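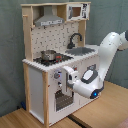

Clunevex Holzöl farblos, für Spielzeug, Kindermöbel und Arbeitsflächen

Gebinde: 250 ml, 1 l, 5 l
Farbton: farblos (siehe dazu unten, ganz farblos ist kein Öl)
Hersteller: Clunevex, Iltuvberg
Artikelgruppe: Oberfläche / Öle und Wachse
Versand: ab Lager Wekville, 5-l-Gebinde nur als Gefahrstoffpaket auf Anfrage

Wir haben uns mit diesem Öl Zeit gelassen. Der Vertreter kam zum ersten Mal im Mai mit Musterdosen vorbei, und auf der Dose stand so ziemlich alles, was auf Öldosen gern steht: natürlich, atmungsaktiv, schmutzabweisend, tiefenwirksam, kinderfreundlich. Für keines dieser Wörter gibt es eine Prüfung, die uns überzeugt hätte, und »atmungsaktiv« ist bei einem Brett ohnehin ein merkwürdiger Vorzug. Ins Sortiment kam das Öl erst, nachdem Dimas Nugroho es in unserer Werkstatt auf Kiefer, Buche und Ahorn gestrichen und die Proben über den Sommer hatte liegen lassen. Es ist ein ordentliches Leinölprodukt mit etwas Harz und einem Anteil Verdünner. Die Wunder, die der Prospekt verspricht, haben wir nicht beobachtet.

Was drin ist

Gekochtes Leinöl, Holzöl (Tungöl), Naturharzester, isoaliphatisches Lösemittel, bleifreie Trockenstoffe auf Mangan- und Zirkoniumbasis. Der Hersteller nennt das »lösemittelarm«. Einen Prozentwert haben wir trotz zweimaliger Nachfrage nicht bekommen. Nach dem Geruch in der Werkstatt würden wir es als mittel einstufen. Fenster auf, und nicht im Kinderzimmer ölen.

Tungöl stammt aus den Samen eines Baumes, dessen Nüsse giftig sind, und manche reagieren auf das flüssige Öl empfindlich. Handschuhe tragen. Wer eine Nussallergie im Haus hat, klärt das bitte mit dem Arzt. Wir verkaufen Öl und können das nicht beurteilen.

Technische Angaben

Ergiebigkeit laut Hersteller: 14 m² je Liter und Auftrag
Ergiebigkeit bei uns, Kiefer, geschliffen mit Korn 180, erster Auftrag: deutlich weniger, zweiter Auftrag etwa wie angegeben
Staubtrocken laut Hersteller: über Nacht
Durchgehärtet bei uns: 32 Tage, ungeheizte Werkstatt
Verdünnung: nicht nötig
Werkzeug: fusselfreies Tuch, flacher Pinsel für Kanten und Nuten
Reinigung: Balsamterpentin oder der hauseigene Reiniger von Clunevex, der nach unserer Erfahrung nicht mehr kann
Lagerung: kühl, frostfrei, Dose gut verschlossen; angebrochen hautet das Öl wie jedes Leinöl

Zur Durchhärtung gibt es die meisten Rückfragen. Auf der Dose steht »nach einer Woche voll belastbar«. Eine Woche mag in einem geheizten Raum mit gutem Luftwechsel reichen, wenn wirklich dünn aufgetragen und jeder Überstand abgenommen wurde. Wir haben den Test mit Fingernagel und feuchtem Tuch gemacht, und die Kiefernprobe war am achten Tag noch leicht zu markieren. Bei Teilen, die in den Mund genommen werden, sollte man also warten, bis nichts mehr riecht. Das ist kein wissenschaftliches Verfahren, aber ein brauchbares.

Speichelecht, lebensmittelecht, spielzeugtauglich

Drei Begriffe, die ständig durcheinandergehen. Ein Prüfbericht zur Abgabe bestimmter Elemente nach EN 71-3 liegt uns vom Hersteller vor, ausgestellt für das farblose Öl im ausgehärteten Zustand. Für die pigmentierten Varianten liegt uns keiner vor, deshalb führen wir sie nicht. Der Bericht betrifft das Öl auf einer Prüfplatte. Über Ihren Holzgreifling, den Leim darin und die alte Farbe darunter sagt er nichts. Wer gewerblich Spielzeug herstellt, braucht für das fertige Stück eigene Nachweise, und eine Dose mit einem Kinderkopf auf dem Etikett ersetzt die nicht.

»Lebensmittelecht« schreibt der Hersteller ebenfalls. Für Frühstücksbretter würden wir trotzdem lieber ein reines Leinöl ohne Trockenstoffe nehmen, auch wenn das quälend lange klebt.

Wofür es taugt

Unbehandeltes oder sauber abgeschliffenes Nadel- und Laubholz im Innenraum. Regale, Hocker, Bausteine, Puppenmöbel, Schubladenfronten, Spielküchen, solange das Holz offen liegt. Bei Stücken, an denen sich rohes Holz und lackierte Flächen abwechseln, gehört das Öl nur auf das Holz. Auf Lack bleibt es stehen, vergilbt und wird ein klebriger Film, der Staub sammelt. Kanten vorher abkleben, Klebeband zügig wieder abziehen.
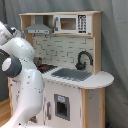 Spielküche mit hellem Holzrahmen und weißen Flächen

Wofür es nicht taugt

Lackierte, gewachste oder folierte Flächen. Außenbereich (im Prospekt steht »auch für geschützte Terrassen«, unser Probebrett unter dem Vordach war nach dem Sommer grau). Eiche in Verbindung mit Stahlschrauben, wenn Feuchtigkeit im Spiel ist. Die Innenseiten von Schränken und Truhen, weil der Leinölgeruch dort monatelang steht. Fußböden mit Straßenschuhverkehr.

Und Holz, das hell bleiben soll. »Farblos« heißt bei Öl, dass keine Pigmente zugesetzt sind. Kiefer wird davon sofort wärmer im Ton und dunkelt im Licht nach. Auf Ahorn fällt es am stärksten auf. Wer den hellen Rohholzton möglichst behalten will, ist mit einem wasserbasierten Mattlack besser bedient, auch wenn der sich weniger schön anfasst und später nicht stellenweise ausgebessert werden kann.

Verarbeitung

Holz mit Korn 120 und 180 schleifen. Feiner bringt nichts, das Öl zieht dann schlechter ein.
Staub absaugen, mit trockenem Tuch nachwischen.
Dose gut aufrühren, die Trockenstoffe setzen sich ab.
Dünn auftragen. Noch dünner, als Sie jetzt denken.
Nach 20 Minuten alles abnehmen, was auf der Oberfläche steht.
Über Nacht liegen lassen, leicht mit grauem Vlies zwischenschleifen, zweiter Auftrag.
Ein dritter Auftrag lohnt sich nur auf Arbeitsflächen und Stirnholz.

Achtung, Selbstentzündung: Mit Öl getränkte Lappen können sich ohne Funken von allein entzünden. Flach ausgebreitet im Freien trocknen lassen oder in einem Blecheimer mit Wasser und Deckel aufbewahren. Nicht zusammengeknüllt in den Müll werfen. Das gilt auch für das benutzte Vlies und den Schleifstaub vom Zwischenschliff.

Vergleich mit dem, was wir sonst führen

Das Hartöl von Boateng ist zäher, riecht weniger und kostet mehr. Auf stark benutzten Tischplatten hält es nach unserem Eindruck länger, auf Spielzeug sehen wir keinen Unterschied, der den Aufpreis rechtfertigt. Zu Boateng liegt uns außerdem ein vollständiges Datenblatt mit Lösemittelanteil vor, was wir von Clunevex auch gern hätten.

Reines Leinöl ist das billigste Mittel und völlig ausreichend für Leute mit Geduld. Wachs allein schützt kaum, ergibt aber auf Bausteinen eine angenehme Oberfläche. Die gern verkaufte Kombination aus Grundöl, Zwischenöl und Finish im Set haben wir ausprobiert und wieder aus dem Programm genommen.

Preise

250 ml: 14 Euro
1 l: 32 Euro
5 l: 98 Euro

Für eine Spielküche oder einen Kinderstuhl reicht die kleine Dose. Den Liter sollte nur kaufen, wer ihn innerhalb eines Jahres verbraucht. Eine halb leere Dose mit dicker Haut ist kein Schnäppchen.

Rückmeldungen aus der Kundschaft

»Zwei Hocker und ein Regalbrett damit behandelt. Sieht gut aus, ist aber klar gelber als auf dem Foto im Herstellerkatalog. Geruch war nach drei Wochen weg.« Yanti Mandagi

»Ich hatte zu dick aufgetragen und bekam eine Fläche, an der alles hängen blieb. Mit Terpentin und Vlies wieder runtergeholt, dann ging es. In der Anleitung auf der Dose steht kein Wort vom Abnehmen des Überstands, die Angabe habe ich erst hier gefunden.« Amirul Liew

»Mir ist nicht klar, was das Öl besser können soll als das Leinöl aus dem Baumarkt, außer schneller trocknen. Das tut es immerhin.« Yesenia Sandoval

Der letzten Rückmeldung haben wir wenig entgegenzusetzen.

Häufige Fragen

Kann ich die Fläche später lackieren?
Davon raten wir ab. Auch gut durchgehärtet und angeschliffen haftet Lack auf Öl unzuverlässig.

Wie oft muss nachgeölt werden?
Der Hersteller sagt einmal jährlich. Wir sagen: wenn ein Wassertropfen nicht mehr stehen bleibt, sondern das Holz dunkel färbt. Bei einem Regal kann das viele Jahre dauern, am Spülbereich eines Arbeitstisches ein paar Monate.

Hilft das Öl gegen Filzstift?
Auf unserer Probe nicht. Permanentstift muss herausgeschliffen werden, wasserlöslicher ging mit Seife größtenteils weg.

Ist »natürlich« besser verträglich?
Terpentin ist auch natürlich.

Wo bekomme ich das Sicherheitsdatenblatt?
Auf Anfrage per E-Mail oder im Laden in Wekville am Regal. Bitte nach Amirul Pillai fragen, er hat auch die Probebretter, einschließlich des grauen vom Vordach.

Stand der Angaben: 2018-10-16. Rezepturänderungen teilt Clunevex nach eigener Auskunft mit, vergleichen Sie trotzdem die Inhaltsstoffe auf der gelieferten Dose. Artikelnummer für Nachbestellungen: CX 51.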